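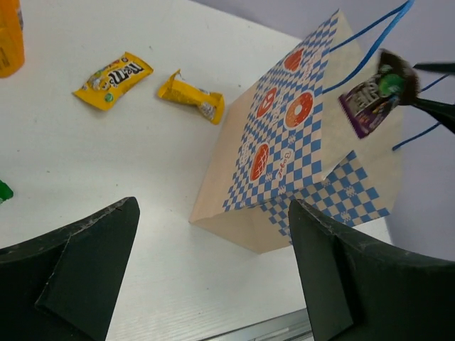

Efa Lewis used to say that a paper bag is the only piece of furniture a shop gives away, and that people who would never dream of throwing a chair at the wall will drop a jar of pickles into a carrier from shoulder height and then write in to complain about the bag. She said it at the start of every August course in Zekcombe, usually while folding something, and those of us who sat through it more than once could mouth the words along with her. I have borrowed her opening for this chapter with great affection, and I hope she'll forgive me for putting it in print.

Chapter 5
Packing the Small Paper Carrier

In the last chapter we spent a good long while on boxes, and you will remember (I hope!) that a box is a fairly patient thing. It keeps its shape whatever you do to it, and if you put the heavy item in last you can generally take everything out and start again with no harm done. A paper carrier is a livelier customer. It leans, it folds where you would like it to stay straight, its handles flop into the opening just as your hand is going in, and it has a way of lying down on the counter at the moment when the queue is longest. All the same, it is a lovely thing to pack well, and most customers would sooner carry one home than any box you could offer them.

We shall be working in this chapter with the sort of bag a baker or a sweet shop might use: brown paper, a printed pattern on the outside, a flat bottom and a pair of string or cord handles. Our goods will be small and light. Sweets in packets are ideal for a beginner, being cheap, fairly forgiving and easy to find, and you can always eat them afterwards. Try to have at least one flat packet and one that is smaller and more crumpled, so that you get used to handling both. A flat packet slides down the side of a bag almost by itself. A crumpled one catches on things, rolls about, and ends up in a corner you hadn't planned for it.

By the end of the chapter you should be able to open a bag and stand it up without help, choose an order for a mixed handful of goods, and hand the whole thing over with the handles together. You will also have met the Flatow fold, which is a way of closing the top that I am rather fond of, though I know that Bevan and one or two other writers think it fussy.

5.1 Opening and standing the bag

Begin with a clear space in front of you, wider than you think you need. Put the goods to one side, on the left if you are right-handed, and keep the bag to the other. Beginners nearly always have them the wrong way about and spend the whole lesson reaching across themselves.

Take the bag by its upper rim, one hand on each long side, and draw the sides gently apart. Don't shake it. I know that everyone shakes it, and I know it makes a very satisfying crack, but a shaken bag tends to open at the top and stay shut at the bottom, and the first packet you drop in will sit on a shelf of folded paper halfway down. Put a hand inside instead, make a loose fist, and press down until you feel the bottom panel go flat against the table. Then run your knuckles into each corner in turn. The whole business takes a few seconds once you have the knack of it, and you'll find after a day or two that your hand does it without being asked.

Now let go and see what the bag does. If it stays up, well and good. If it leans, look at the bottom folds before you blame the sides; there is nearly always one that has kept its old crease, and a thumb run along it from the inside will usually put it right.
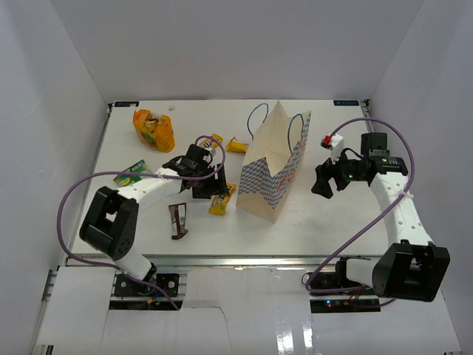 Figure 5.1 A checked paper carrier standing open on the table, turned diagonally, with its cord handles up.

Notice how wide the opening is in Figure 5.1. You want to see the plain inside of the bag as you work, and you want the handles well out of the way of your hand. If they will insist on falling inwards, fold each one down over the outside of its own panel and leave it there until you have finished.

As to which way the bag should face, opinions differ. Some packers like one long side square to the edge of the table, and at Rustov, where I learned, we were taught it so strictly that there was a strip of tape on the counter to line the bags up with. I have since come round to turning the bag a little, with a corner towards me, which gives my wrist more room on the way in. Try both before you settle. At 39 pence for a decent bag you will not want to spoil too many, but the same one can be opened, packed and emptied over and over again before the paper goes soft, so there is no need to be stingy with your practice.

5.2 The first thing in

Whatever goes in first has a job to do, even when it weighs next to nothing. Choose your flattest packet and lower it (lower, please, don't drop) until your fingertips touch the bottom. Lay it down flat if there is room, or lean it against a long side if there isn't, and only then let go. The crumpled packet goes in beside it, and we shall come to what goes on top on page 91, after a short detour into tissue paper.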